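About Sistham Mutual

Small policies for small things. Since the first storm season we were open.

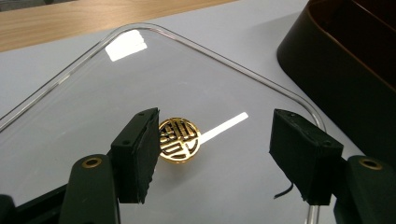
Who we are

Sistham is a microinsurance office in Berkemton, with a second counter in Van Dusen. We sell cover by the month. Flood, fire, theft, hospital stays, a few others. Cheapest plan is 40 a month, the biggest pays out up to 734 per claim. Not a fortune. Enough for a mattress, school shoes, a week of groceries while the water goes down.

How it started

Began as a savings club on Provside Road. 80 households, one cash box, one notebook. Then a bad October, river came up twice, and the box was empty by the second time. We got licensed the year after. Most of the club are still members and still come in to complain about the chairs.

What we cover

Household contents, including jewelry and keepsakes if you list them when you sign up (please list them!!)
Small shops and market stalls
Hospital cash, paid per night
Motorbikes, Van Dusen counter only for now

Claims

Bring your card and one photo or receipt. No receipt, come anyway and we'll talk it thru. Last year 92 percent of claims were paid inside a week. The rest were mostly missing papers, and a couple were our fault, sorry.

Find us

Berkemton: upstairs from the pharmacy, side door, open 8 am to 5 pm
Van Dusen: bus terminal, closes at noon
Phones are busy in the morning, try after lunch. New leaflets are at both counters, old ones have the wrong adress.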